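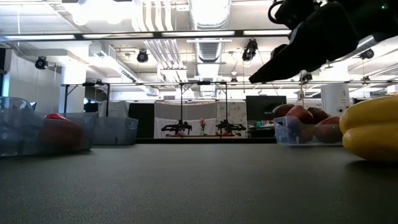 Clear bin on the gray tabletop, something red inside

Ticket 2598: Grocery order totals wrong after update
Opened by: Wanda Makowska
Product: Furnov (store ordering)
Opened: Wednesday, May 5, 2021

Hello, and thank you for picking this up so quickly last time! Our order sheet is doubling the produce lines again. I put in 8 cases of red peppers for the Ommont store, pressed Save, and the confirmation came back with twice that. The dairy lines are fine, the bread is fine, and I've tried it on both office computers with the same result.

Reply from Florian Imhof, Furnov support

Hi Wanda, so sorry you're dealing with this again, and on an order day too. I went back to your old ticket from February (number 1467) and it does look like a close cousin. Could you try these for me, in this order?

1. Sign out everywhere, including the tablet in the back — it likes to hold on to an old copy of the sheet.

2. Open Produce, then Units, and check whether peppers are listed under both "case" and "bin."

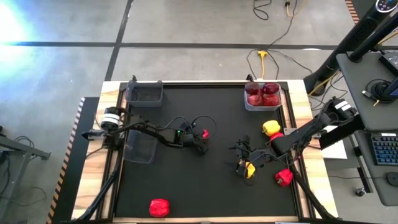
3. If they are, delete the "bin" entry, save, and reopen the sheet before you type anything new.

Reply from Wanda Makowska

Well, there it was, "bin" sitting right under "case." I deleted it and the peppers came out right on the first try. Apples are still doubling, though, and Johanna Hofstetter at our Tomwood store has the same trouble with hers.
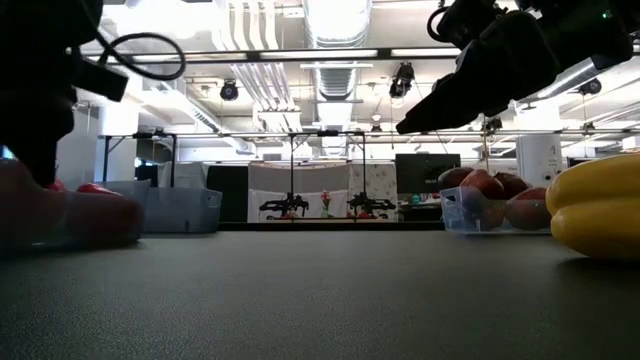
Reply from Florian Imhof, Furnov support

Thank you both, that helps a lot. Apples use a shared list, so the extra unit has to come out on our side. I've removed it for both stores. Please reopen the sheet and send me the new confirmation when you have a minute — I'll leave the ticket open until then.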